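Waron Two-Arm Laundry Kit (hire)

The Waron kit is the set our student club at Drelthorpe uses for its laundry project, and it can be hired by other schools and clubs for a term at a time. It is meant for pupils who have already done some programming and want a longer task than sorting blocks.

The task is loading a front-loading washing machine. One hand works at the basket and the other at the drum. Small items are the hardest to let go of cleanly, so we suggest starting with those and leaving towels until later. 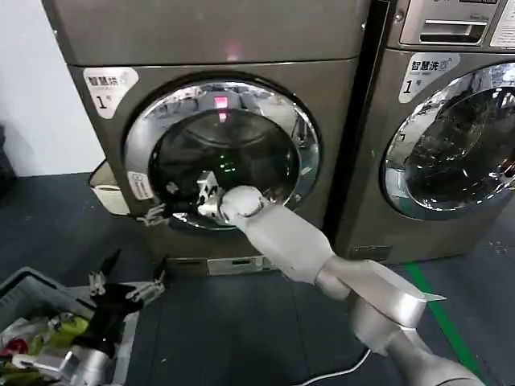 Teams should keep the door fully open while the arm is being moved, and run the first tries at the lowest speed. Cables need to be kept clear of the base – check them before every run.

The hire includes the arms, both hands, the Halás control software and a printed workbook of 36 pages by Blažena Jelínek. The washing machine and basket are not supplied.

Hire per term: £466
Hire per half term: £200
Deposit: £372, returned after inspection

Collection is from the Sotstead workshop. Bookings for the summer term close in March. Contact Janka Tichý for dates and for the spare parts list.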